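Hivar Cork Sheet as a Bench Covering: Notes After One Winter and One Summer

Reviewed by Juraj Malý, 2 January 2020

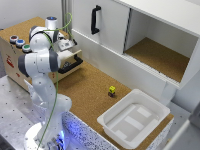

The Hivar sheet is sold as a flooring underlay, and the packaging says little about using it on furniture. I bought a roll for the top of a work table and then kept going until the inside of a cabinet and the lid of a drawer box had the same surface. This review covers cutting, gluing, wear and cleaning. It does not cover the sheet as an underlay, a use I have not tried.

What you get

One roll, brown, medium grain, wrapped in paper. The cut edges were square on the roll I received. There was a slight curl at the inner end, and I left the roll open on the floor under a few heavy books for two days before marking it. Skip this and the corners lift while the glue is still soft.

The grain is even enough that a join can be made fairly discreet, provided both pieces run in the same direction. I turned one piece by mistake on the first attempt and the difference shows in low light.

Cutting

A fresh snap-off blade and a steel ruler are enough. Make two or three light passes. A single heavy pass drags the grain and leaves a crumbled edge, which gets worse with handling. Change the blade sooner than you would for cardboard.

For the cabinet compartment I made a paper template first. The inside of a painted cabinet is rarely square, and mine was out by 2 mm from front to back. A piece cut to the nominal size would have buckled at the rear wall.

Gluing

I tried two adhesives. Contact adhesive from Urrutia grabbed at once and held well, but allowed no adjustment, and the smell stayed in the room for days. Lorkix water-based glue was slower and easier to live with. It needs an even coat and weight on top overnight. On bare plywood it soaked in and wanted a second thin coat. On the white painted floor of the compartment I had to sand lightly before it would hold at all.

If I did the job again I would use the Lorkix throughout, except along the front edge of the table – that edge gets leaned on, and the contact adhesive has held there without lifting.

In use

Grip is the main reason to fit it. A small box with a stiff drawer used to slide across the varnished table whenever the drawer was pulled. On cork it stays where it is put, and the drawer can be opened with one hand. Round items roll less far. Screws and washers do not bounce when dropped, and the table is noticeably quieter.

The drawback is friction where you do not want it. Trays with rubber feet have to be lifted, and paper cannot be squared up by sliding it against a wall. Writing directly on the surface is poor, so keep a board nearby.

Heavy items leave dents. Most recover after a day or so. A vise with narrow feet left marks that have not come out, and I now keep an offcut under it.

In the cabinet the sheet has been less useful. It stops things from rattling when the door is moved, but dust collects in the grain at the back, where a cloth does not reach easily. A vacuum with a brush head works. For a shelf that is emptied often I would leave the paint bare.

Cleaning and wear

Dry dust brushes off. Coffee left for an hour stained; the same coffee wiped up at once did not. Machine oil soaks in and stays. I have not sealed the surface, as a sealer from Sedcombe tested on a scrap piece made it slick and defeated the purpose.

After 16 months the center of the table is slightly darker than the edges. No tears, and one crumbled corner of some 30 mm, which I patched with an offcut.

Verdict

Good on a work table, good on top of a small box, marginal inside a cabinet. Buy more than the measured area, as offcuts get used. I would not fit it anywhere that sees oil.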